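Willetti: remote operators for kitchen tasks, January start

We need people to steer a simulated robot by remote control and show it household jobs, such as taking a plate out of a sink.

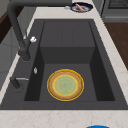 Shifts last 5 hours. You'll work in a rendered kitchen and repeat each task until Razia Bugti signs it off. No robotics background needed.

Camera views change between tasks, and some face the window over the counter.

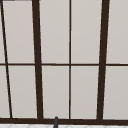
How to apply
Write to Iqra Abbasi by Sat 23 December, quoting job 3020.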